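# Einen Notfallplan für die Familie aufstellen

Wenn in den Nachrichten von einer Gewalttat berichtet wird, klingelt bei mir meistens kurz darauf das Telefon, und jemand aus der Verwandtschaft fragt, ob wir denn alle wohlauf sind. Das ist lieb gemeint, aber wenn es wirklich einmal die eigene Stadt trifft, sind die Netze schnell überlastet – und dann hilft eine Absprache, die vorher getroffen wurde.

**1. Eine Kontaktperson bestimmen.** Am besten jemand, der weit weg wohnt. Bei uns ist das Ingeborg Dreßler in Karnville, bei der sich alle 2 Haushalte mit einer kurzen SMS melden.

**2. Einen Treffpunkt ausmachen.** Sucht euch einen Ort, den auch die Kinder ohne Handy finden, und lauft den Weg ruhig einmal gemeinsam ab (wir haben danach Kuchen gegessen, das kam gut an!).

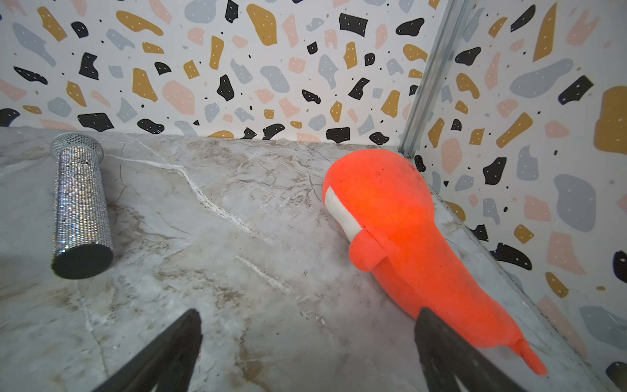
*Plüschtier und Glitzerzylinder auf heller Fläche in Marmoroptik.*

**3. Kärtchen schreiben.** Name, Treffpunkt, zwei Telefonnummern. Schreibt leserlich und steckt jedem eines in die Jacke oder den Ranzen.

**4. Meldungen prüfen.** Haltet euch an Polizei und Stadtverwaltung, und leitet bitte keine Gerüchte oder Videos vom Tatort weiter. In akuter Gefahr gilt: weg vom Ort, in Sicherheit bringen, dann die 110 wählen.

Unsere Kärtchen haben wir im September neu geschrieben, weil sich eine Nummer geändert hatte.

Volker Kasten, Oktober 2022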